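Estate Administration Support Project
Progress report to the Fekberg Fund, second reporting period

Submitted by the Tolport Probate Help Office, 24th February

1. Status at a glance

The project remains on schedule for the intake and drafting work and is behind on the account-reconciliation work. Spending is within the approved budget. No change to the grant terms is requested in this report, but section 5 sets out one item on which we need a written answer before June.

2. Case intake

The office opened 300 new estate files in the period. Of these, 11 involve a contested will or a dispute over who should serve as executor, and those have been referred to outside counsel under the existing arrangement. The rest are uncontested estates in which the family needs help with forms, notices to creditors, and the inventory.

The most common cause of delay is still the missing original will. Where only a copy can be found, the court requires a petition and sworn statements from the witnesses, and one or both witnesses have often moved or died. We have revised the intake form so that the location of the original is the first question asked. It was previously on page four.

The second cause is beneficiary designations that were never updated after a divorce. Retirement accounts and life insurance pass outside the will, and families are often surprised to learn that the will does not control them. A two-page handout on this point is now given at the first meeting.
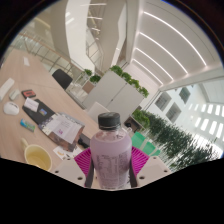

3. Document scanning and records

The backlog of closed paper files stood at 1539 at the start of the grant. 1075 of these have now been scanned, indexed by decedent name and docket number, and checked against the court register. Files with original signatures are kept in paper form after scanning, as the retention schedule requires.

Indexing runs on Virgate, which replaced the shared spreadsheet. Two problems were logged in the period:

- Hyphenated and accented surnames were sorted inconsistently. Files under Sánchez appeared in two places, depending on whether the accent had been typed. The search setting has been changed and the affected entries merged.

- Codicils were being saved as separate estates. They are now attached to the parent file. Staff have been told to check the date of execution before saving.

Scan quality is acceptable. Carbon copies from the oldest files are faint and have to be scanned twice at a higher setting, which slows that part of the work.

4. Account reconciliation

This work is behind. The plan assumed that banks would release date-of-death balances within the period stated on their own forms, and most did not. Without those balances the inventory cannot be signed, and without the inventory the fee and the bond cannot be set. Follow-up letters now go out on a fixed cycle - previously each caseworker decided when to write again.

Small estates are less affected, as the affidavit procedure does not call for a full inventory. We have moved one caseworker from small estates to reconciliation for the next period. 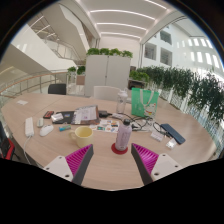 Table with lavender bottle, Tolport office.

5. Decision requested

The grant agreement covers "preparation of the final account." It does not say whether this includes the decedent's last income tax return. Families ask for it, and the two tasks draw on the same records, but the return needs a preparer and the present budget has no line for one. We ask the Fund to confirm in writing either that returns are outside the scope or that unspent travel money may be moved to cover them.

6. Work planned for the next period

- Finish scanning the remaining closed files and send the index to the court clerk for comparison.
- Clear all inventories that are waiting only on a bank balance.
- Reissue the executor checklist with the corrected creditor notice deadlines.
- Submit the expense schedule with receipts in June.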